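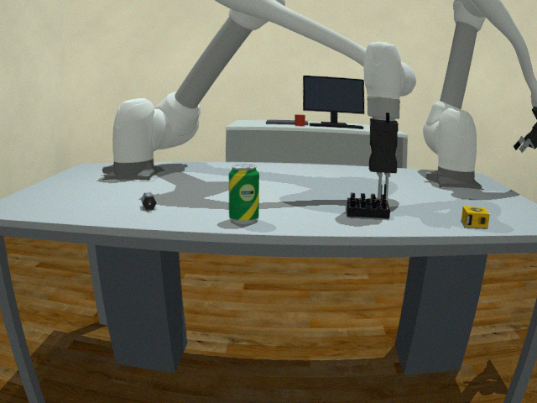
프렐로 러브빌 작업장, 분류대에 로봇팔 두 대… 검수 인원은 전환 배치

조회 1828 댓글 21 공유 100

부품·잡화 재포장 업체 프렐로(Prelo)가 러브빌(Lovville) 작업장 분류 공정에 양팔 로봇 작업대를 들인다. 3월부터 단계적으로. 적용 품목은 우선 296종이고, 나머지는 당분간 손작업 그대로 간다.

회사 측이 공개한 것은 시뮬레이션 화면이다. 흰색 로봇팔 두 대를 한 테이블에 올렸고, 음료 캔과 핀이 꽂힌 검은색 부품처럼 모양이 제각각인 물건을 놓고 동작을 짠다. 실제 라인에 올리기 전에 여기서 자세부터 잡는다는 설명.

현장 반응은 갈린다. 분류조에서 일하는 비엔베니도 갓찰리안 씨는 "손목 아픈 일이 줄어드는건 반갑다"면서도 "대신 하루 종일 화면 보는 자리로 가라는데, 그게 더 편한 일인지는 아직 모르겠다"고 했다. 교대조 인원은 줄이지 않는다는게 회사 입장. 다만 야간조 신규 채용은 보류됐다.

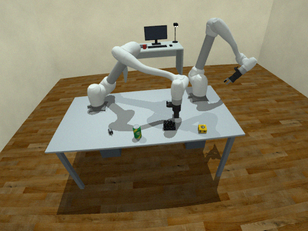

바뀌는 건 자리만이 아니다. 지금까지는 조장이 그날 물량을 보고 사람을 나눴다. 앞으로는 로봇이 맡을 품목을 오전 7시 전에 먼저 정하고 남는 것을 사람이 받는다. 작업자들이 제일 많이 물은 것도 이 부분. 까다로운 물건만 사람한테 몰리는 것 아니냐는 얘기다.

공정 담당 끼띠뽕 두앙깨우 씨는 "작은 핀이 촘촘한 부품은 집는 각도가 조금만 달라도 다시 해야 한다. 그걸 제일 잘 아는 사람이 원래 하던 분들"이라며 기존 작업자가 동작 검토에 들어간다고 밝혔다. 검토 시간은 근무로 인정된다. 수당은 협의 중. 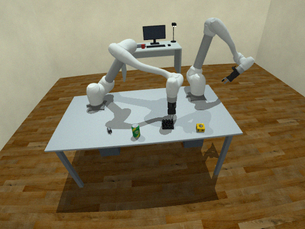

르클레르 기자

교육은 최대 21시간. 처음엔 절반쯤으로 잡았다가 작업자 요구로 늘렸다고 한다. 내용은 정지 버튼 위치, 오류 화면 읽기, 물건 배치 기준 등. 시험은 없고 조별로 돌아가며 받는다.

테이블 밖으로 팔이 나오는 구간의 통로 문제도 남아 있다. 작업자 쪽은 바닥 표시선만으론 부족하다며 칸막이를 요구했고 회사는 검토하겠다고만 답했다. 같은 설비를 들이려던 인근 아넥(Aneck) 창고는 러브빌 결과를 보고 정하기로 헀다.

첫 점검 결과는 가동 한 달 뒤 작업자들에게 먼저 공유된다. 외부 공개 여부는 미정.

관련 기사
· 아넥 창고, 야간 출고 마감 한 시간 앞당겨
· 러브빌 산단 통근버스 노선 조정… 정류장 두 곳 추가
· 재포장 업계 "손목 질환 상담 늘어"

제보 및 문의: 편집국 | 무단 전재 및 재배포 금지 | 맨 위로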